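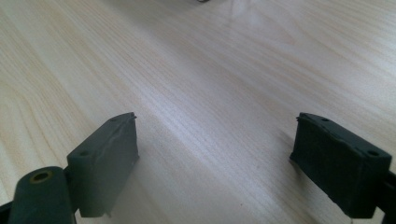
Según Deolinda Rebelo, la pinza no se había cerrado sobre nadie. Se había cerrado sobre un guante, y dentro del guante estaba su mano, pero el registro de incidencias de Gillamcombe no tenía casilla para la mano y sí para el guante. Lo dijo por teléfono, sin levantar la voz, y luego pidió que le leyera lo que llevaba escrito.

Le leí el primer párrafo. Brazo derecho de la célula, orden de apertura en curso, apertura no ejecutada. Cierre hasta el tope de corriente. Parada manual por el propio operador con la mano libre. Sin lesión cutánea, dolor en dos falanges.

—Quita «sin lesión cutánea» —dijo—. No me quité el guante hasta la tarde.

Lo quité. El parte llevaba fecha del 18 de julio de 2026 y era el primero que Dunent recibía de una célula en servicio. Los anteriores habían sido de almacén: envases deformados, una tapa partida, un estante fuera de su guía. Ninguno se había investigado más allá de la reposición del material.

## Lo que hacía la célula

La célula de Gillamcombe tenía dos brazos y una tarea: tomar un recipiente, acercarlo a una cesta de alambre, colocarlo en ella y retirarse. El programa que la gobernaba, Cidari, se había entrenado con demostraciones hechas a mano. Un operador sujetaba una pinza en cada mano, ejecutaba la tarea sobre una mesa y el sistema guardaba la posición de cada pinza, el vídeo y la separación entre los dedos. Esa separación era un solo número por pinza. Cero, dedos juntos. Uno, dedos abiertos al máximo.

Yo había firmado la validación de ese número en junio. El procedimiento era corto: abrir, esperar, anotar; cerrar, esperar, anotar. Se hacía al comienzo de cada sesión, sobre la mesa, con las dos pinzas.

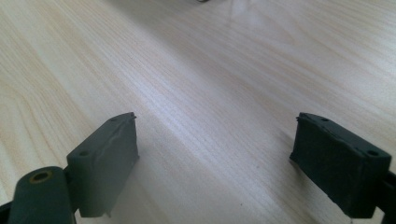
*Posición abierta, sin pieza entre los dedos.*

El procedimiento daba por supuesto que el canal izquierdo pertenecía a la pinza izquierda. Lo comprobaba el programa de captura, Ung, al arrancar, leyendo el identificador de cada placa. Si una placa tardaba en contestar, Ung asignaba el canal libre a la primera que lo hiciera. Constaba en el manual, en un anexo sobre cableado que yo había leído por encima.

Pedí los registros de arranque el mismo día del parte. Llegaron comprimidos y sin índice. Busqué los reinicios en caliente, los que se hacen sin cortar la alimentación cuando un cable se afloja y el operador quiere seguir. En la mayoría, las placas contestaban en orden. En los de una tarde de junio, la placa izquierda contestaba con 26 milisegundos de retraso y perdía el sitio.

Desde ese reinicio hasta el siguiente apagado completo, la apertura de la izquierda se guardó como apertura de la derecha, y al revés. Las posiciones seguían siendo correctas, igual que el vídeo. Solo estaban cambiados los dos números.

Deolinda preguntó cuántas demostraciones eran. Le dije que 347.

—¿De cuántas?

—Unas 4000.

Hizo una cuenta que no me dijo y preguntó si con esa proporción bastaba.

No bastaba, en general. Con tan pocos ejemplos cruzados, el modelo habría debido tratarlos como ruido. Eso fue lo que escribí en el segundo párrafo, y lo mantuve hasta la noche.

## La excepción

El error de mi razonamiento estaba en suponer que las demostraciones cruzadas se parecían a las demás. Ordené el conjunto por tipo de maniobra. Había un tipo minoritario en el que una pinza seguía apretando el objeto mientras la otra se abría junto a él para retirarse. En el resto del conjunto las dos manos trabajaban casi siempre por turnos, y un cruce de canales apenas dejaba señal. En ese tipo la dejaba completa: la mano que sujetaba figuraba como abierta y la que se abría figuraba como cerrada.

Casi todas las maniobras de ese tipo se habían grabado en la misma sesión, después del reinicio.

Revisé el vídeo a velocidad reducida, con la curva de apertura superpuesta. Al principio me fijaba en los objetos. Después dejé de hacerlo y miré solamente los dedos, las almohadillas oscuras y el borde gastado de la goma, para decidir a ojo si apretaban. Cuando apretaban, la curva decía uno. Cuando soltaban, la curva bajaba a cero con una suavidad perfecta, la misma que yo había elogiado en la validación como prueba de un sensor limpio.
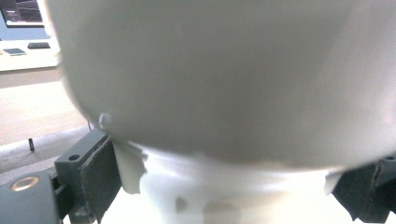 ## Reproducción del fallo

Dunent autorizó una prueba en banco. La célula de Gillamcombe quedó consignada, con el interruptor bloqueado y la llave en un sobre. Deolinda vino a la prueba con dos dedos vendados juntos. Traía el guante en una bolsa.

Montamos un brazo, la pinza de repuesto y un bloque de espuma con una galga dentro. Cargamos en Cidari la misma versión que estaba en servicio. La condición que buscábamos era estrecha: una mano ocupada, la otra retirándose, un obstáculo en el camino de retirada. En Gillamcombe el obstáculo había sido la mano de Deolinda, que entraba a enderezar un recipiente torcido. El protocolo permitía entrar en esa fase porque se consideraba fase de apertura. Ese protocolo también lo había firmado yo.

Las primeras repeticiones fueron correctas. La pinza se abrió, retrocedió y se detuvo en reposo. Deolinda anotaba la fuerza con la mano izquierda, despacio. En la novena repetición desplazamos la espuma hacia el interior, y la pinza, que ya estaba abierta, se detuvo y volvió a cerrarse. No hubo sacudida. La galga subió hasta el tope de corriente y se quedó allí.

—Así —dijo ella.

Esperé a que el programa soltara. No soltó. Según su entrenamiento, había soltado. Mantenía la orden de lo que para él era una pinza libre y cumplía el objetivo sin error de seguimiento, de modo que ninguna alarma tenía motivo para saltar. Corté la alimentación desde la seta y la espuma conservó la huella de los dos dedos un rato largo.

Deolinda metió el pulgar en la huella y me preguntó cuánto había esperado. No lo había medido. Lo sacamos del registro: nueve segundos.

En Gillamcombe ella había tardado menos en alcanzar la parada.

## Medidas

Redacté las medidas correctoras por orden de coste, que es como las lee Dunent. Ung debía rechazar cualquier arranque en el que las placas contestaran fuera de plazo. La comprobación inicial se haría con una pinza cada vez, dejando la otra quieta, de manera que un cruce fuese evidente sin mirar el código. Las demostraciones afectadas se retirarían del conjunto; corregirlas intercambiando columnas era posible, pero ya no me fiaba de mi lista. Y el acceso de personas a la célula quedaba prohibido en todas las fases, incluida la de apertura.

Deolinda leyó el borrador de pie. Pidió que se repitiera la sesión de las maniobras retiradas y que la comprobación nueva se probara con la tarea real, con cesta y recipiente, antes de escribir que funcionaba. Me pareció razonable y lo añadí al final. La configuración de referencia sería la que más se acercaba al caso: recipiente sujeto con la izquierda delante de la cesta,
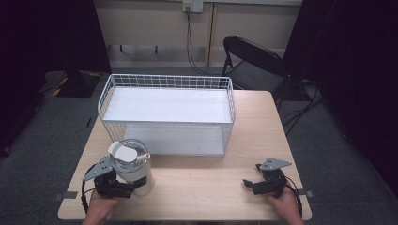

derecha abierta y sin carga, los dos canales leídos a la vez y comparados con lo que el operador declarase en voz alta. Si el operador decía «izquierda cerrada» y la pantalla decía otra cosa, la sesión se anulaba entera. No se admitían reinicios en caliente.

Quedaba la casilla. El formulario de Gillamcombe seguía ofreciendo herramienta, envase, estantería, guante y otros. Llamé para pedir que la añadieran y me contestaron que el formulario lo mantenía un proveedor y que los cambios se estudiaban una vez al año. Pregunté si mientras tanto podía usarse «otros». Podía, con un texto de 26 caracteres como máximo.

Se lo dije a Deolinda. Tomó el teclado con la mano buena y escribió «mano derecha, dos dedos». Después guardó el parte, pidió una copia impresa y me la dejó sobre la mesa para que la firmara.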